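**Flonness hand-held gripper kit: worth it, or just nice pads?**

### mudlark_iain
8 Sep 2025

Been going back and forth on the Flonness kit since February. We're a small outfit, we do picking jobs with one arm, and the pitch is that you hand somebody the gripper, they do the task by hand, and you train the arm from what the wrist camera saw. The price for the full set is silly but bearable. What puts me off is the product page. It says "ready to train in 100 demonstrations" and doesn't say of what, by whom, or on which arm.

Has anyone here used one for longer than an afternoon? Not interested in unboxing reports.

### pinion_and_pawl

Had one since spring. Bought through Skilwood because Flonness never answered my emails about shipping.

Mechanically it's fine. Stiff finger plates, plenty of screw holes, soft ribbed pads that do grip. The camera is a proper wide fisheye, so you get both fingers, the tabletop and most of the room in every shot, and that's what you want if the software has to work out where the gripper is from the pictures alone.

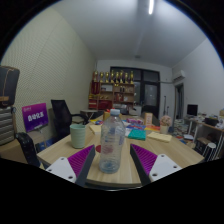

My complaint is with the "100 demonstrations" line. I did 100 of a plain upright grasp and the policy was hopeless. It would stop short and close on air, or come in low and shove. At 500 it was usable, so long as I didn't move the table. I wrote to them and got a link back to the same page I was complaining about.

Also, clear plastic. If your job involves bottles, budget for a lot more time than you'd give a cardboard box. I've no idea if that's the camera or the training side and I suspect Flonness haven't either.

### tibbs_workshop

> I did 100 of a plain upright grasp and the policy was hopeless

Were they varied? Everybody does the same grasp over and over from the same spot and then blames the kit. You need to come in from different sides, with different clutter, and change the lighting if you can. We got a decent bottle pick out of far fewer than 500.

### pinion_and_pawl

Yes, they were varied. I have done this before.

And if the answer is always "you collected it wrong", the number on the page means nothing, which was my point.

### mudlark_iain

Tibbs, how many is "far fewer"? And was it on the Flonness software or your own?

### tibbs_workshop

Our own training code, I'll give you that. We only use theirs to pull the recordings off. I didn't keep a tally. Under half.

### oat_biscuit

I'll be the grumpy one. I've tried this and the Cuveo, and to my eye they're the same idea with a different sticker and a different colour of pad. Things I'd want to know before paying for either:

- How much of the picture is lost to the tool. With the wide lens the bottom of the view is a big black lump with a wavy top edge. You can't crop it out without losing the fingers as well. Small flat things near you vanish behind it just when you're closing on them.
- What fast hand movement does. People move far quicker than the arm ever will. The thing you're holding stays sharp and everything behind it turns to soup.
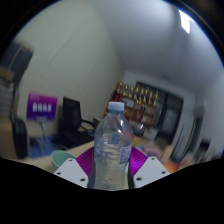

- Whether tracking survives that. Mine dropped out if I swung round towards a bare wall, and the software threw the whole recording away without saying so. I lost a morning before I noticed the folder was short.
- Spares. A pair of pads is £139. For rubber! On the Cuveo you can at least print your own mould.

The hardware isn't bad. It's priced as though somebody had sorted out the software.

### pinion_and_pawl

The silent binning is real. They did put a log in the last update, but it's a text file three folders down and it only says "rejected". Rejected for what?

### gantry_goose

Slight disagreement on blur. You want some of it in there, within reason. Your arm's camera will blur too, just less. I tell people to go at a slow walking pace and to pause once the pads are on the object, then lift. That did more for us than any number of extra recordings.

Agree on the pads. Ours have started to lose their ridges, and once they're smooth a full bottle slides when you tip it. Fülöp do a pad that fits with a bit of filing. Can't say how long it lasts as I've only just put them on.

### mudlark_iain

That's useful, thanks. How long does it take to get somebody going who's never held one? The page says 20 minutes.

### gantry_goose

To hold it and squeeze it, less than that. To do it in a way you'd want to train on, more like a day. New people grip too hard and let their wrist wander. They also tidy the table without meaning to, setting things back in a neat row after each go, and then your arm only knows about neat tables. Leave cups on their sides, leave lids lying flat, put boxes close up against whatever you're picking.
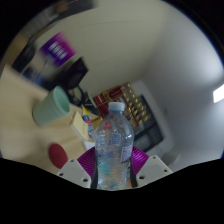 ### oat_biscuit

A day per person, times however many you need, isn't on the product page either.

### tibbs_workshop

It isn't on anyone's. You're asking a sales page to be a lab report. For what we do it paid for itself, and the other way was driving the arm about with a joystick, which is miserable and slower.

### oat_biscuit

I'm asking it to say which task and which arm the 100 was measured on. One line would do.

### mudlark_iain

With oat_biscuit on that. I've asked Skilwood for a loan unit and two sets of pads, and I've asked Flonness for the test behind the figure. Skilwood came back and said they'd lend one against a deposit. Flonness sent me a brochure.

If the loan comes through I'll run our own parts, with 100 recordings and their software left at its defaults, then the same again with gantry's pause before lifting. Does anybody know if the pads come off without taking the finger plates off first? The manual shows it both ways.

### pinion_and_pawl

Plates off first. Use your own driver, the one in the box chews the heads.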